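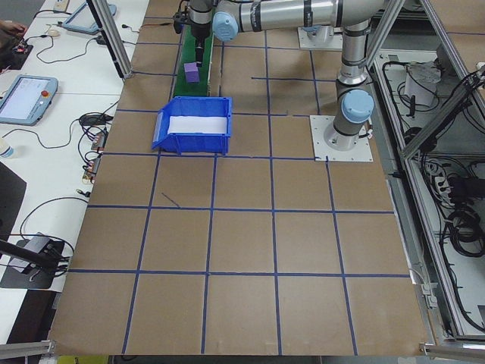 How long does a robot vacuum need to clean a furnished 46 square meter apartment?
The Stolletard finished in one charge on all 3 runs, while the Plalteck went back to its dock to recharge on 2 of them.

Test setup
Both vacuums were run on the same floor plan, half carpet and half tile, with doors open. Suction was set to 2,000 Pa. Dustbins were emptied and weighed before each run. Maps were reset in the Lemma app - old maps shorten the route.

Limits
The 400 ml bin on the Plalteck filled early on carpet, so its pickup there is probably understated. Hair was not tested. Filters were last changed in December.

Prices were taken from the Trestmont store page on Jun 11, 2025.

Report by Yi-an Nam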